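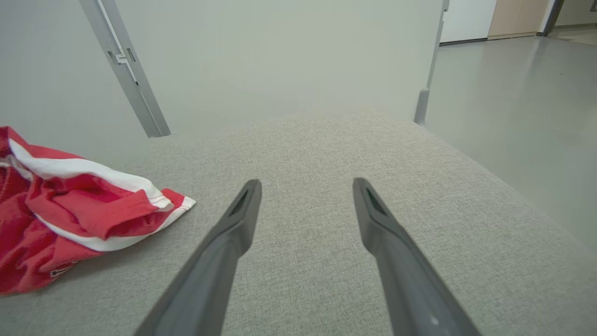

4.3 Garment handling at the open day

The third station was run during the September open day at the Oksanen building, as part of a visit arranged for textile firms and local schools. Its purpose was twofold. The visitors were to see a robot arm deal with ordinary clothing, and we wanted records from a room we had not set up for measurement. The two aims got in each other's way at several points, and these are noted where they affect the results.

Figure 4 gives the view from the wrist camera with the gripper open above the padded surface. The red and white garment lies to the left, clear of the left finger. The view is typical of the approach phase in one respect: both fingertips are inside the image, so the distance between tip and cloth can be judged directly without projecting the finger model into the camera. Its weakness is also plain. Much of the garment falls outside the left border, and any grasp chosen from such a view is chosen from part of the cloth only.

4.3.1 Procedure

Each trial began with a garment dropped by hand onto the surface from a height of 70 cm. The drop was done by whoever stood nearest, often a visitor, and no attempt was made to repeat a given shape. The arm then moved to a fixed start pose, opened the gripper and waited for the operator. Tapio Lappalainen and Eetu Manninen took turns as operator, changing over at each break in the programme.

Three ways of choosing the grasp point were compared. In the first, the operator guided the arm throughout and closed the gripper when satisfied. In the second, the Zisent planner proposed a point from the wrist view and the operator accepted or refused it. In the third, the planner acted alone and the operator kept a hand on the stop button. A grasp counted as good if the garment was lifted clear of the surface and held for 2 s. Lifts in which a second item came up with the first were counted as failures, although visitors tended to applaud them.

The garments were taken from a mixed box supplied by Stamotex. It held sports tops, towels, socks and a number of knitted items with labels still sewn in. We asked for worn goods, as new cloth keeps the creases from its packing and these give the planner edges it would not otherwise find.

4.3.2 Choice of edge

The planner scores candidate points along visible hems and folds. A hem is preferred to a fold because the fingers can close on it from either side, while a fold may open out under load and leave the fingers holding a single layer at a poor angle. On plain cloth the two are hard to tell apart. Contrasting trim helps, and the garment in Figure 4 is a favourable case: the fold that points towards the middle of the image carries white trim against red knit, and it stands out well from the pale grey weave beneath.

Trim can also mislead. The same garment has a wide white stripe running diagonally across it, bordered by thinner red bands. A stripe of this kind produces two strong, near-parallel lines, and in early runs the planner scored such lines as highly as a true edge. The version used at the open day adds a check on what lies on each side of the line. If both sides match garment colour, the candidate is marked down. Where a white band meets a pale support the check is weaker, and Manninen refused several proposals of this type during the afternoon.

Small sewn labels were left out of the scoring. They are stiff enough to lift by, but the stitching is not meant to bear the weight of the garment, and Stamotex had asked for the goods back undamaged.

4.3.3 Support surface and lighting

A padded surface was preferred to a hard table top for this station. The fingertips can be pressed slightly into the padding before they close, so that a flat hem may be caught from below. On a hard top the same movement either stalls the arm or scrapes the cloth along. The cost is that the height of the surface is no longer a fixed value. We set the contact threshold on the Vondex controller by hand before the doors opened and did not change it afterwards.

Lighting was that of the room. It was even and diffuse over the fabric, with some brighter areas, and the exposure was locked at the start of the day. Polished flooring beyond the support appears in the upper right of many views and carries reflections of the overhead light. These were at first a source of false candidates. A mask drawn along the rounded edge of the support removed them, at the price of losing any garment that had slid over the side.

4.3.4 Results

The station logged more than 400 trials, of which the first 100 under each condition were kept for comparison. Guided grasping gave the fewest failures and the longest times. The accept-or-refuse condition came close to it in failures and was clearly quicker, as most proposals were accepted at first sight. The planner acting alone was quickest and least reliable. Its failures were concentrated among garments lying partly outside the view at the start pose.

Lappalainen's notes suggest a simple remedy, which is to move the wrist sideways before planning whenever the cloth touches an image border. We tried this informally in the last hour. It removed the worst cases, but the trials were too few and too often interrupted by questions to be reported as a fourth condition.

Operator effects cannot be ruled out. Manninen refused more proposals than Lappalainen and waited longer before closing. The garments each of them received were not matched, so the difference may lie in the cloth.

4.3.5 Remarks on the setting

Visitors stood behind a tape line and could follow the wrist view on a screen. Several took the arm's pause at the start pose for a fault. A spoken prompt from the operator was enough to deal with this, and we would build one into the procedure next time. School groups asked mainly about speed. The textile firms asked about damage to the cloth, which we had not measured and take up in Section 5.

Previous section Contents Figures References Next section

Related items
Edge cues for grasping striped and trimmed knitwear
Setting contact thresholds on padded supports
Operator refusal as a signal in shared grasp planning
Notes from the Oksanen open day: stations one and two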